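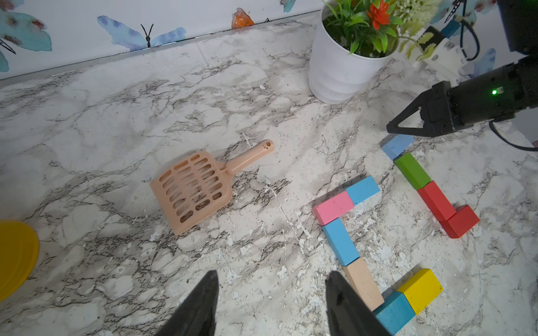 Wrist camera view of the block counter. The camera's own fingers enter from the bottom; the opposite gripper is at right with its LED green.

Realigning a wrist camera after a finger change

Applies to: two-arm tabletop cell, Drundon counter
Written by Thomas Ferri, checked by Rosario Sartori
Last revised Friday, September 22, 2023

This procedure covers removing and refitting the gripper fingers on one arm, then bringing the wrist camera back to its reference view. It does not cover replacing the camera itself or its cable. For those, use the Brelar service sheet.

You will need
A 2 mm hex key
A lint-free cloth
Steel rule
The reference image for the arm you are working on
Thread locker, low strength

Before you start

Send both arms to the service pose and wait for motion to stop. Disable the arm you are working on from the Emirside panel, then press the stop button. The panel alone is not enough. The arm can still be enabled from the second terminal.

Leave the objects on the counter where they are unless they are under the arm. Blocks near the fingertips are useful later, when you judge focus and overlap.

Removing the fingers

1. Open the gripper fully by hand.
2. Support the left finger and back out its two screws. Repeat on the right.
3. Mark the fingers L and R on the inside face if they are not marked already. They look interchangeable and they are not.
4. Wipe the mounting faces. Old thread locker left on the face will tilt the finger, and the tilt shows up clearly at the tip.

Fitting the new fingers

1. Seat each finger against its shoulder and start both screws before tightening either.
2. Apply one drop of thread locker per screw.
3. Tighten evenly until snug. Do not lean on the key.
4. Close the gripper by hand. The tips should meet along their full length. If they meet at one corner only, loosen the finger that sits proud and reseat it.
5. Measure from the mounting face to the tip on both sides. The standard set measures 84 mm. A difference between left and right that you can read on the rule means a finger is not seated.

Setting the camera

The camera bracket has a slot for tilt and a single clamp screw. Loosen the screw only enough that the bracket moves under finger pressure.

1. Release the stop, enable the arm and move it to the camera check pose. Keep the other arm in its parked position.
2. Open the live view. Both fingers should enter from the bottom edge, as in the picture at the top of this page. A view with one finger missing means the camera has rotated in its bracket.
3. Compare the row number of the left fingertip with the reference. On this arm the reference is 172 and anything from 169 up to that value is accepted. Brunello Marino's older notes give a wider band; do not use it.
4. Disable the arm, press the stop, adjust the tilt, and repeat from step 1 until the row is in range.
5. Tighten the clamp screw and read the row again. Tightening usually pulls the bracket down slightly.

Checking the view

Look at the edges of the blocks nearest the fingers. They should be sharp with the arm at rest. Some overlap between a finger and the blocks behind it is normal at this height -- in the view above, the right finger covers part of the natural wood block and the teal cube.

Next, look for the opposite gripper. It should come in from the side without reaching the middle of the view. Check its cable while you are there. A loop that hangs below the gripper is acceptable if it stays clear of the fingers through a full open and close cycle.

Save the new view as the reference and keep the previous one. Record the finger set and the fingertip row in the cell log.

If the row drifts

Recheck the clamp screw first, then the finger screws. If both are tight and the row still moves between runs, inspect the bracket for a crack at the end of the slot. Spare brackets are in the Semple drawer.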